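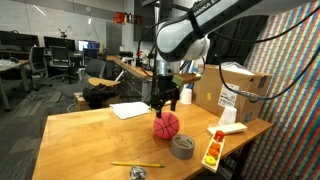 粉色小篮球和夹爪,我们社团的老搭档

2020年8月7日

上一篇写完以后,收到好几位家长和同学的留言,问我们这个机械臂社团到底在忙什么,怎么暑假里还天天往实验室跑。我一直说要好好回一篇,结果拖到今天。泡了壶茶,慢慢写吧,写长了大家别嫌我啰嗦。

先说说来历。社团是三月份搭起来的,名字叫 Muvillow,是一个学弟在食堂里随口编的,大家笑了一阵,居然就用下来了。最早报名的有20个人,后来有的去准备考研,有的转去做小车,现在常来的是5个。人少也有人少的好处,每个人都能摸到机器,不用排队排到打瞌睡。

带我们的是 Declan Quinlan 老师。他中文说得比我们的英文好得多,就是一着急会把“夹爪”说成“爪夹”,现在全社团都跟着这么叫了,改也改不回来。他给我们定的暑假题目很朴素:桌上放一堆日常的小东西,让机械臂按要求去拿、去放。听上去是不是挺简单?我第一天也这么想,还跟我妈夸口说一个星期就能做完。

结果光是一个球,就把我们折腾了好久。夹得太高,球从指头底下溜走;夹得偏一点,球就滚到胶带后面去。学妹小雯那阵子走路都在比划手势,两根手指一张一合的,在公交车上被一位老奶奶盯着看了一路。后来她把接近的角度改了,又让夹爪在球的上方先停一停再往下走,情况好了不少。她为这个改动写的笔记有整整四页,我到现在还经常翻。
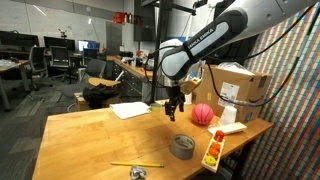

再说铅笔。铅笔这种东西,人拿起来根本不用想,可对程序来说,它又细又贴着桌面,方向还每次都不一样。我们争论过很多回,到底是先估方向再下爪,还是先把它拨一拨。我是“拨一拨”派,输了。输得心服口服,因为拨完以后它往往滚得更远,害得我趴在地毯上找了好几趟。

铝箔团就更有意思了。每捏一次形状都变,反光也变,识别那边的同学一提起它就叹气。不过我个人很喜欢它,觉得它像个脾气不好但很有个性的队员(好吧,这话我在组会上说过,没有人附和我)。

我们的记录表是手写加电子各一份,这是 Declan 老师坚持的。他说手写的时候人会多想一秒。到昨天晚上为止,表里一共有1,233条,成功的失败的都在里面。我负责录入,录到后面眼睛都花了,可是看着那些歪歪扭扭的“滑脱”“偏左”“再来”,心里又挺感动的,每一条后面都有人在那儿站着、等着、盯着看过。

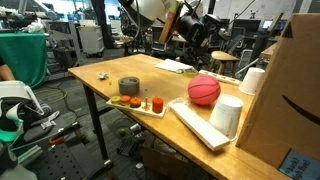
说到套圈,那是我们给自己加的题。本来题目里没有,有天晚上大家不想走,就说试试看能不能让机械臂把彩色的圈一个一个套回去。拿起来不难,难在对准。差一点点,圈就卡在杆子边上,再往下压,整个底座都会跟着跑。阿哲说可以把底座粘住,老师不许,说别人家的桌子可不会替你粘好。于是我们老老实实去调力控,调到食堂关门,最后一人一碗泡面解决晚饭。

也是那天晚上,我才有点明白为什么要做这件事。以前上课学坐标变换,考完试就还给老师了。现在一看到夹爪偏了,脑子里会自己冒出来:是标定的问题,还是手腕那个角度的问题?这种感觉挺奇妙的,好像那些公式忽然长出了手脚。

九月我们要去参加 Ostico 挑战赛,是几所学校的社团一起办的友谊赛,规模不大,奖品据说是一套螺丝刀。比赛一轮40分钟,物品现场才摆,位置全凭裁判高兴。去年拿第一的 Kinnear 队今年还来,他们的视频我们反复看了很多遍,动作又稳又慢,特别沉得住气。我们这边呢,阿哲总想快一点,小雯总想稳一点,我夹在中间两头劝,劝到最后自己也没主意了。

所以这几天的安排是这样:上午练单个物品,下午把东西混着摆,晚上复盘。摆东西也有讲究,谁摆谁就不能上机操作,免得心里有数。轮到我摆的时候,我总喜欢把球和胶带挨得近近的,被他们骂了好几次“心太黑”。可是裁判说不定比我还黑呢!
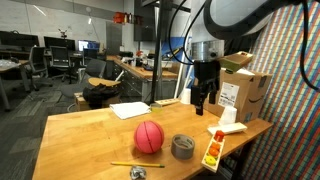 球和胶带挨在一起,大家最头疼的摆法

还有几件小事顺便交代一下。想来参观的同学,工作日下午都可以,进门前给我发个消息就行,来了请不要靠机械臂太近,也别顺手收拾桌子(上次有位热心同学把桌面整理得整整齐齐,我们一下午的摆放全白费了,谢谢你,真的,但是请不要)。新学期会再招一批新人,不要求会编程,坐得住、肯记笔记就很好。

还有家长问要不要自己买设备,不用的,人来就可以。社团的代码仓库叫 Prarilari,等比赛结束我整理好了再放出来,现在里面的注释实在不好意思见人,有一半是阿哲半夜写的,内容基本是“饿”。

茶凉了,小雯在群里催我把昨天的表补完,先写到这里。下回想写写标定那一周的事。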